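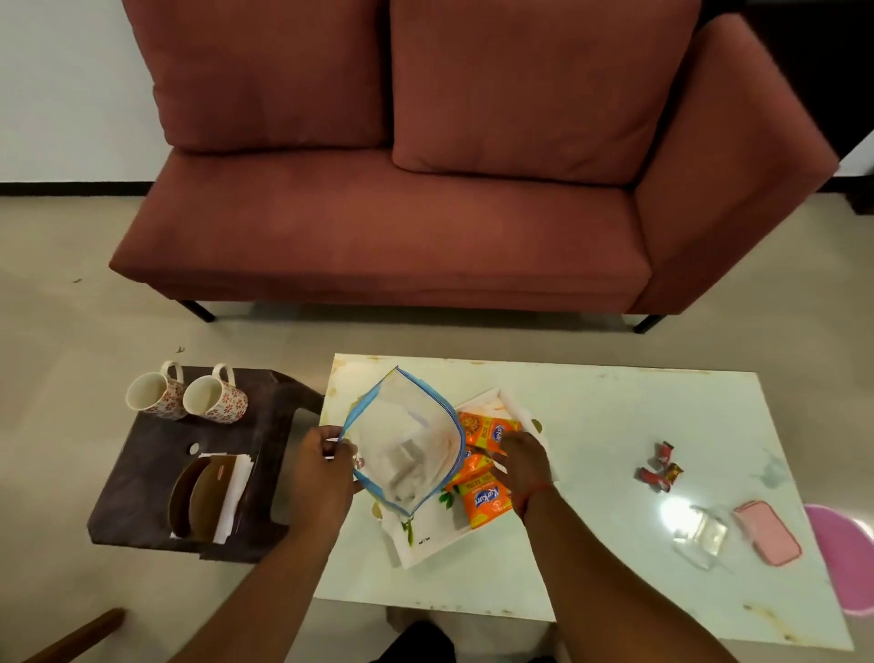 muklow_mike
My sister-in-law is convinced she'll have a machine tidying her front room within a couple of years and I spent most of Sunday lunch arguing with her. I'm not against it, I'd love one! But think about the coffee table after people have been round. You've got Kurkure packets on a tray, a few wrapped sweets lying loose, and a floppy see-through zip bag that needs one hand to hold it open while the other picks up the crisps. I do that without looking. Has anyone seen a robot do it at a normal speed, in a normal house?

Stokel Lad
Normal speed, no. I've seen a video of one folding a towel and I made a brew and came back and it was still going. Clear plastic is the killer, half these cameras can't tell where the bag is.

lempi_h
I think you're both a bit behind. I work at a packing shop in Bulen and we put in an arm in September. It does over 300 pouches an hour, shiny ones, orange, silver, all sorts, and drops maybe 13 in a shift. Slippery packets really aren't the problem they used to be.

muklow_mike
Fair enough, but are yours all coming down a belt the same way up?

lempi_h
Well, yes, more or less. And the bag is held open by a little jet of air. I'll give you that one.

Stokel Lad
So it's a very good belt then :)

Zdislava Kadlec
Can I stick up for the sister-in-law? My mum has bad arthritis and a zip bag is murder for her. She wouldn't care if a machine took ten minutes over it, she's got ten minutes. I'd pay 2,000 for something slow that cleared the table and didn't break the mugs. Everybody in these threads talks about speed.

muklow_mike
Hadn't thought of it like that, sorry. I'd still worry about the mugs though!

swanson_pete
The mugs are the easy bit, they're stiff and they've got a handle. What I want to know is how it decides. Does the sweet go in the bag with the crisps, or stay out for whoever's coming next? My wife and I can't agree on that and we've been married a long time.

lempi_h
You tell it. Ours gets told by a lad called Aaron and a laptop.

Zdislava Kadlec
Mum would enjoy telling it, she's had plenty of practice on me. Lempi, does yours need the lights just so? Her table's glossy and it catches the glare something awful.

lempi_h
It did at first, yes. We put a matt sheet down and that sorted it. A tablecloth might do the same for her, but I've only seen it on our line so don't go spending your money on my say-so.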